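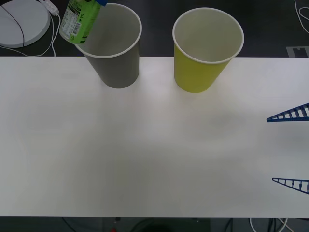

Kylie McPhee wrote in to say her Skusholm table marked within a month and she'd never buy another white one. Fair enough. I've had mine since January and I'm less angry than she is, but I wouldn't call it a bargain either.

The shop copy promises a top that "shrugs off daily life." I don't know whose. Mine has picked up faint grayish smudges, and a damp cloth moves them more than it removes them. You stop noticing after a while, or you buy a tablecloth.

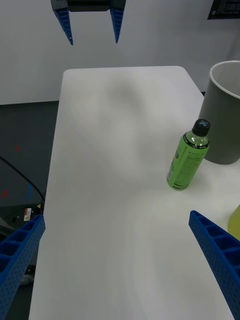

The Skusholm with one green drink on it. Rounded corner at the far end.

I do like that corner. I've walked into enough square ones. The matte finish is good too, no glare off the window at breakfast, though it shows every shadow and makes the thing look grubbier than it is.

For drinks it does fine. We set out paper cups for my niece's party and filled them right at the table — no wobble worth mentioning, and the spills came up if you got to them quickly. Leave lime soda overnight and you'll be scrubbing.

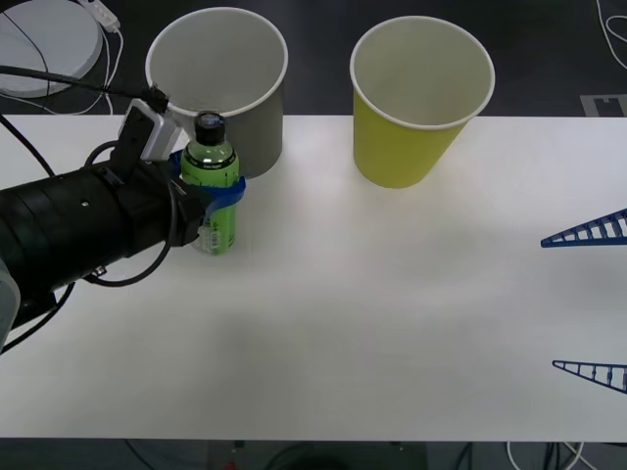
Gray cup, yellow cup, green bottle.

At 80 dollars I'd forgive most of this. I paid more, plus 39 for delivery, and the Grallov is the same height with a darker top. Tamsin Stubbs has one and says crumbs show up on it like snow, so pick your problem.

Three stars, and only if you already own a good sponge.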